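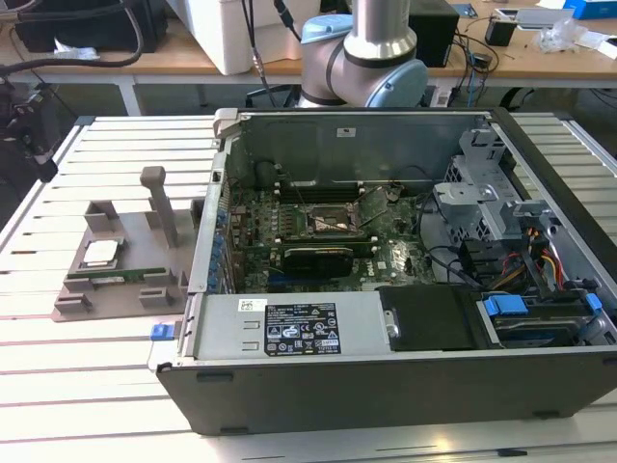
Progress Report to the Murach Fund
Home Study Access Program, Ilaretti District
13 April 2022

1. Purpose of the grant

The grant supports adults in the Ilaretti district who are preparing for the high school equivalency certificate and have no computer at home. Each learner borrows a reused desktop computer for the length of the course and attends evening classes at the Lodhi Learning Center. The target set in the agreement is 500 learners over the full grant period.

2. Enrollment and attendance

Enrollment opened in October. The first intake was limited to 100 places, all of which were filled. Attendance in reading and writing has been steady. Attendance in mathematics fell during the winter, when the evening bus from the north of the district was withdrawn. An earlier class was added for those learners, and most of them have returned.
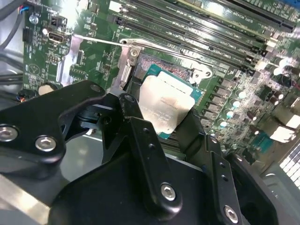 Carol Mellor asked in her written comments on the last report whether learners who finish early should be allowed to keep their computers until the examination. The program agrees in principle. Loan periods will be extended from the next intake, provided that enough equipment is on hand for new learners.

3. Equipment and loans

Computers are supplied under the existing agreement with Flekico. Delivery of the second batch was later than planned, and about 30 learners began the course with printed materials only. All have now received a computer. Requests for help at home mostly concern passwords and internet service – the latter remains a serious difficulty outside the town, and the present budget does not cover it. 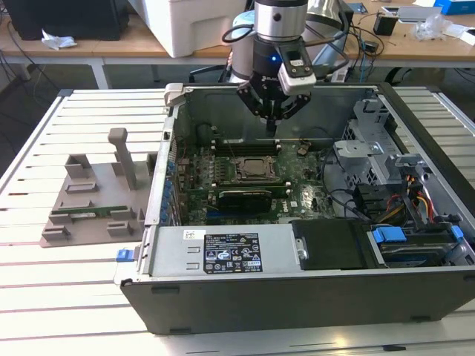 Desktop tower with side panel removed.

4. Spending and next steps

Spending is within budget, apart from printing, which exceeded its line by 2 percent as a result of the late delivery. The program requests approval to meet this from the unspent travel line. Tutors for the next intake have been appointed, and the examination fees of current learners will be paid before the end of term.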